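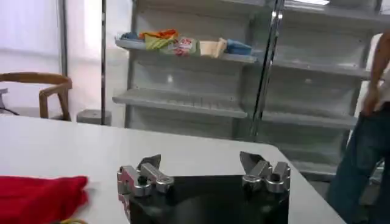 House Rules for Robots That Tidy

I spent a Friday at Fokavier, a little outfit in Urbridge that teaches robot arms to handle cloths and shop shelves, and I went in expecting lasers. What I got was a laminated sheet with 11 rules on it!

My favorite is the first one: fingers open before anybody walks up to the table. Then there's the speed cap, 300 millimeters a second whenever a person is in the room – slow enough to get boring, and they like it boring. Stand 700 millimeters back from the table edge, please. And no dangling strings or lanyards (I had to take mine off).

The sheet started life as the Flarkirico checklist, which ran to about 300 lines and which people mostly skipped. I'd have skipped it too. The short one gets read out loud every morning, and whoever reads it holds the stop button.

Contact the features desk | © Fankhauser Magazine | Back to top

We use cookies to remember your preferences. Accept | Manage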